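Cable dressing (two-arm benches)

1 Oct 2023 – by Ok-hee Kwon

14 shares – 2 comments

Cable dressing is the practice of routing, fixing and checking the external cables of a robot arm so that they neither restrict its movement nor enter the space needed by another arm. The term covers the cable run from the wrist to the base and the part that leaves the bench.

Scope

On a bench with two arms, each cable is treated as a moving part. Its slack takes up room, and that room changes with every joint angle. The Jistach bench code, edited by Min-kyu Gil, therefore asks for a cable check separate from the collision check on the arms. The code has 19 clauses, of which six deal with cables.

Main rules

A cable should leave the wrist in a wide curve and should not be pulled tight at any point of the working range. Slack is set with the arm at full reach, then checked again with the arm folded, when the loop is largest. Ties may hold a cable to a link but not across a joint. A loop that can hang below the wrist must be kept clear of the gripper fingers.

Objects with hooks or open arms, such as cup stands and racks, need added care. The code treats them as snag points and requires a slow trial run past each one, in both directions, after any change to the layout. Cloths are handled in the same way where a cable could drag a loose fold.

Bench wiring that does not move should be kept in a slotted duct or fixed to the frame.

Two arms at a table with goblets and a hooked stand, each with a purple cable running from the gripper:

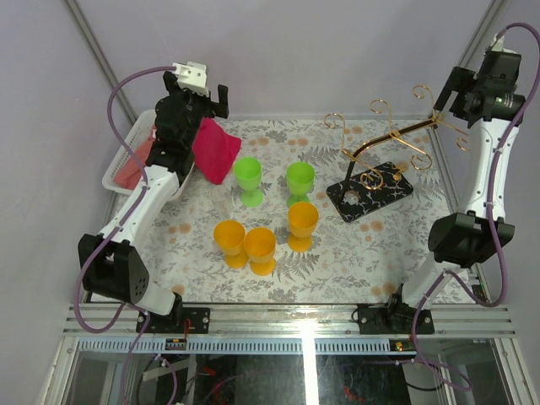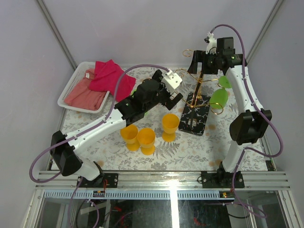
Inspection

Cables are inspected before each shift and after any stop caused by excess force. The inspector looks for flattened sections, cuts in the sheath and movement at the plug. A damaged cable is replaced – repair with tape is not allowed. The Tura variant of the code adds a full check every February and asks that two people sign the record. Older records made under the Ollance form remain valid if the cable length is stated.

Related articles
Strain relief
Bench layout for paired arms
Snag point
Wang loop test
Stop categories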